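Am Abend, bevor das Haus in Trasbridge übergeben werden sollte, saß Sarita Sandhu auf der untersten Treppenstufe und sortierte Briefe. Es waren die Briefe ihrer Tante Meenakshi, ein ganzer Schuhkarton voll, und eigentlich hatte sie sich vorgenommen, keinen davon zu lesen. Man liest ja nicht einfach die Post anderer Leute, auch dann nicht, wenn die anderen Leute in ein Zimmer mit Seeblick gezogen sind und am Telefon gesagt haben: »Ach Kind, wirf alles weg, ich weiß doch sowieso, was drinsteht.«

Aber dann war da dieser eine Umschlag, hellblau, mit einer Marke, die schief saß, und der Absender war Girish Bhatia.

Sarita kannte den Namen. Jeder in der Familie kannte ihn, so wie man den Namen eines Dorfes kennt, durch das man nie gefahren ist. Girish Bhatia hatte neben der Tante in der Abendschule gesessen, im Kurs für Buchhaltung, und er hatte ihr einmal einen ganzen Winter lang den Heimweg verkürzt, indem er ihr den Inhalt von Romanen erzählte, die er nicht gelesen hatte. Danach war er nach Nikthorpe gegangen, wo es Arbeit gab, und die Tante hatte den Laden übernommen, und damit war die Geschichte immer zu Ende gewesen, jedenfalls wenn man sie beim Nachmittagstee hörte.

Der Brief war nicht lang. »Liebe Meenakshi«, stand da, »ich habe mir für 80 im Monat ein Zimmer genommen, es hat ein Fenster zur Bäckerei, und ich wache jeden Morgen hungrig auf. Du fragst, ob ich koche. Ich koche! Am Sonntag habe ich mich sogar an ein Stück Fleisch gewagt, und meine Wirtin hat die Tür zugemacht und das Radio lauter gestellt. Komm und rette mich, der Zug fährt um 29 nach.«

Sarita las das zweimal und dann noch einmal laut, weil es im leeren Flur so schön klang. Der Zug fuhr um 29 nach. Er fuhr übrigens immer noch um 29 nach, das wusste sie genau, sie hatte ihn oft genug verpasst.

»Mit wem redest du?«, rief Brijesh aus dem Obergeschoss, wo er seit dem Mittag versuchte, einen Schrank auseinanderzunehmen, der dem Vernehmen nach ohne eine einzige Schraube gebaut war.

»Mit Herrn Bhatia«, rief sie zurück.

Es wurde oben still, und dann kam Brijesh Pal die Treppe herunter, den Hammer noch in der Hand, setzte sich eine Stufe über sie und las über ihre Schulter mit. Er war ein langsamer Leser und bewegte dabei die Lippen, das hatte sie immer gern gehabt an ihm.

»Und?«, sagte er schließlich. »Ist sie gefahren?«

Das war nun die Frage. Sarita blätterte durch den Karton, vorsichtig, als könnte man darin jemanden wecken. Rechnungen, eine Einladung zur Taufe, ein Rezept für eingelegte Zitronen, Postkarten von Leuten, die alle dasselbe Wetter hatten. Kein zweiter hellblauer Umschlag. 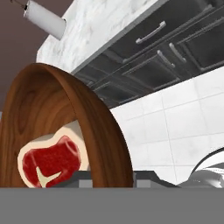
»Ruf sie doch an«, sagte Brijesh.

»Es ist nach neun.«

»Deine Tante schläft nie vor Mitternacht, und das weißt du.«

Also rief sie an. Es klingelte lange, und als die Tante endlich abnahm, lief im Hintergrund eine Quizsendung, und jemand rief eine falsche Antwort hinein, mit großer Überzeugung. Sarita erzählte von den Gardinen, vom Schrank und davon, dass der Flieder noch einmal ausgetrieben hatte, und erst dann, als es gar nicht mehr anders ging, von dem Brief.

»Den mit der Wirtin?«, fragte Meenakshi Gautam. »Ja, natürlich bin ich gefahren. Im Mai war das, mit dem guten Mantel, und es war viel zu warm dafür. Er stand am Bahnsteig und hatte sich die Hand verbunden, so ein dicker Verband, vom Kochen. Wir sind dann in die Bäckerei gegangen.«

»Und dann?«

»Dann haben wir Kuchen gegessen, und abends bin ich zurückgefahren. Es war ein sehr schöner Tag.« Im Hintergrund wurde gelacht. »Du willst immer, dass noch etwas kommt, das hast du von deiner Mutter. Habt ihr den Schrank schon auseinander?«

»Nein«, sagte Sarita.

»Man muss ihn anheben und dann nach links schieben. Sag das dem Brijesh. Und den Brief, wenn du ihn nun schon einmal in der Hand hast, den kannst du mir mitbringen.«

Brijesh war schon auf halbem Weg nach oben. Sarita steckte den Umschlag in ihre Jackentasche, knöpfte sie zu und ging hinterher, um die andere Seite anzufassen.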